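About Roltbridge

Most language schools will tell you that you can be fluent in three months. We have never met the person this happened to, and we have been looking since we opened.

Roltbridge teaches evening and weekend courses in Indonesian and Malay to adults. Mawar Oei started the school after years of teaching from textbooks in which people mostly ask each other where the post office is. Nabila Harahap joined her to write new lessons, and Afiq Sembiring runs the Malay side. Pankaj Yadav answers the phone and will talk you out of a course if he thinks you are signing up for the wrong one.

A few things we don't do. We don't sell apps. We don't hand out badges for logging in. We don't print a "success rate" on our flyers, as we have yet to see one from any school that explained what was being measured.

Our beginner course uses a list of 2,000 words. Learning it will let you follow a slow conversation and lose track of a fast one. The second course gets into prefixes and suffixes, where a lot of students decide that Indonesian isn't the easy language they were promised. They're right, and we'd like to know who keeps promising it.

Placement interviews take place before the October term. They are short, they are done by a teacher, and you can't study for them. People who say they know "a little" usually know more than people who say they're intermediate.

Murali Kamath took our first course, complained about the listening exercises, and was asked to help fix them. He now teaches on Saturdays. The exercises are better, though he still complains.
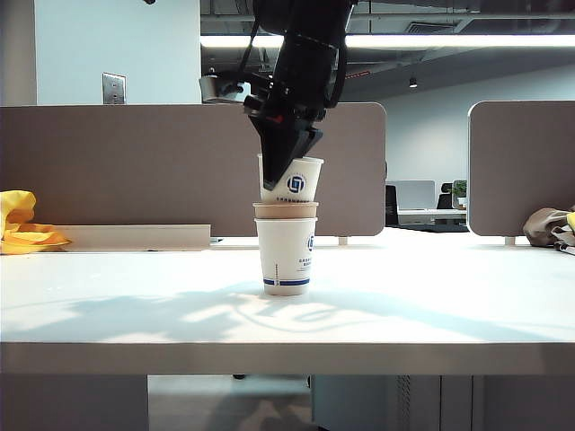
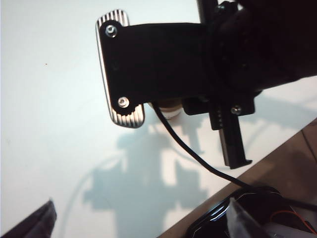 Do I need to know any Indonesian before I sign up?

The beginner course starts from zero. If you've studied before, book a placement interview and a teacher will tell you which course to take.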